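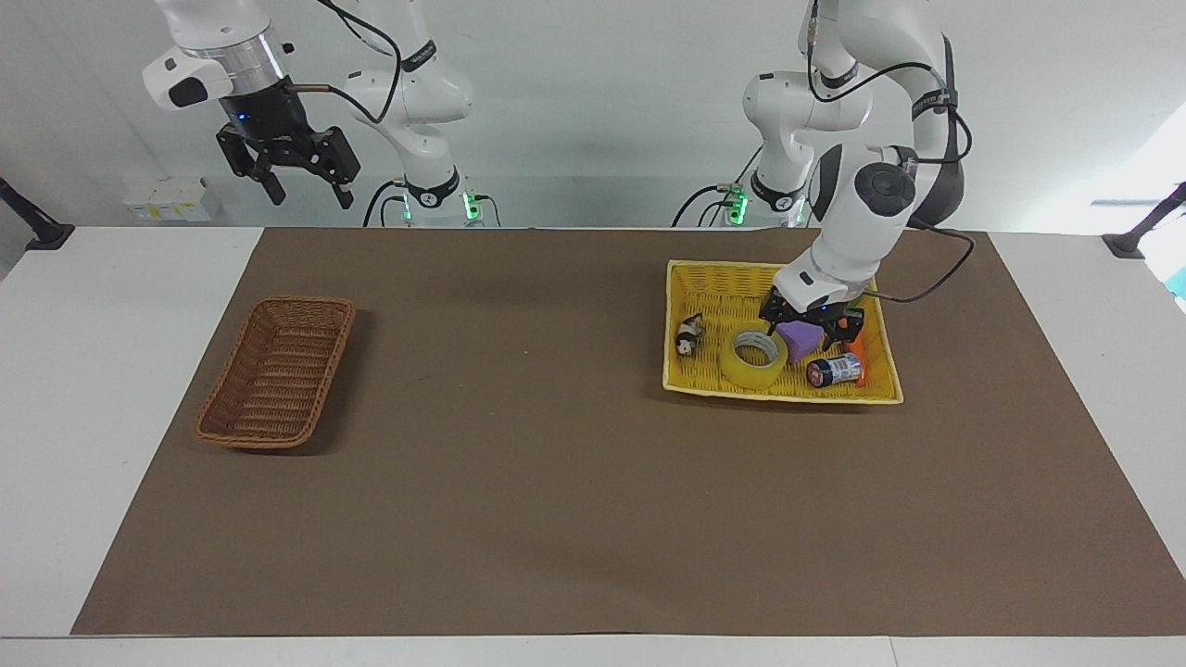 Fahrzeugkonzepte im Kompaktsegment
Skript zu Einheit 5: Plattform, Karosserievarianten und Modellpflege

5.1 Worum es in dieser Einheit geht
In Einheit 4 wurde der Produktentstehungsprozess bis zur Freigabe der Vorserie behandelt. Jetzt geht es um die Frage, wie ein Hersteller aus einer technischen Basis mehrere Modelle ableitet und wie er diese über die Laufzeit pflegt. Als durchgehendes Fallbeispiel dient die Baureihe Zemine des Herstellers Zurkasance. Die Unterlagen zum Fall liegen im Kursordner, bitte vor der Übung lesen.

5.2 Begriffe
Plattform: Gesamtheit der Bauteile und Schnittstellen, die mehrere Modelle gemeinsam nutzen, in der Regel Vorderwagen, Bodengruppe, Achsen, Lenkung und Teile der Bordelektrik. Der Begriff wird in der Literatur uneinheitlich verwendet.
Baukasten: Geht weiter als die Plattform. Festgelegt sind vor allem Anschlussmaße und Einbaulagen, Radstand und Spurweite bleiben in Grenzen variabel.
Hut: Umgangssprachlich für alles, was auf der Plattform sitzt und vom Kunden gesehen wird, also Außenhaut, Verglasung und größtenteils auch der Innenraum.
Derivat: Modell mit eigener Karosserie auf vorhandener Basis. Eine Ausstattungslinie ist kein Derivat.

5.3 Fallbeispiel Zemine
Die Zemine kam zunächst als fünftürige Schräghecklimousine auf den Markt. Zwei Jahre später folgte ein Kombi mit verlängertem hinterem Überhang. Radstand, Vorderwagen und Vordertüren wurden unverändert übernommen, neu waren Fondtüren, Dach, Seitenwand hinten und Heckklappe.
Für den Kombi mussten 283 Teilenummern neu angelegt werden. Der größere Teil davon entfiel auf Innenverkleidung und Dichtungen, nicht auf Blechteile. Das wird in Kostenschätzungen häufig falsch angesetzt.
Die Sitzanlage liefert Verhoeven. Der Lieferant hatte die Rücksitzbank des Schräghecks mit fester Lehnenneigung ausgelegt. Beim Kombi wurde eine umklappbare Lehne mit ebener Ladefläche verlangt, was eine neue Verriegelung und eine erneute Prüfung der Gurtverankerungen nach sich zog. Die Änderung war im Lastenheft des Grundmodells nicht vorgesehen.

5.4 Modellpflege
Üblich ist eine größere Überarbeitung zur Mitte der Laufzeit. Typische Umfänge:
Stoßfänger, Scheinwerfer, Rückleuchten
Bediensystem und Bildschirme
Assistenzsysteme, soweit gesetzlich gefordert
Motorenprogramm
Türen, Kotflügel und Dach bleiben meist unangetastet. Die Presswerkzeuge sind der teuerste Einzelposten und werden nur beim Modellwechsel ersetzt. Bei der Zemine wurde zusätzlich die Motorhaube geändert, um den Fußgängerschutz zu verbessern. Die Kosten dafür sind in Tabelle 2 des Kursordners getrennt ausgewiesen.

5.5 Märkte und Karosserieform
Nicht jedes Derivat wird überall angeboten. Zurkasance verkauft das Schrägheck nicht in Märkten, in denen Stufenhecklimousinen bevorzugt werden. Dort läuft eine Stufenheckversion unter dem Namen Muvwood. Technisch ist sie mit der Zemine bis zur B-Säule identisch. Zu beachten sind abweichende Vorschriften für Beleuchtung und Stoßfänger sowie der Aufwand für eine eigene Homologation.

5.6 Aufgaben zur Übung
Bearbeitungszeit 30 Minuten, Abgabe in Zweiergruppen.
1. Ordnen Sie Kombi, Muvwood und die Modellpflege der Zemine den Begriffen aus 5.2 zu. Begründen Sie kurz.
2. Welche Anforderungen hätten schon im Lastenheft des Grundmodells stehen müssen, damit die Änderung an der Rücksitzbank entfällt?
3. Nennen Sie Bauteile, die Zemine und Muvwood trotz gleicher Plattform nicht teilen können.

Für Aufgabe 2 die Zeichnung der Bodengruppe mitbringen. Einheit 6 behandelt Varianten des Antriebs und setzt 5.2 voraus.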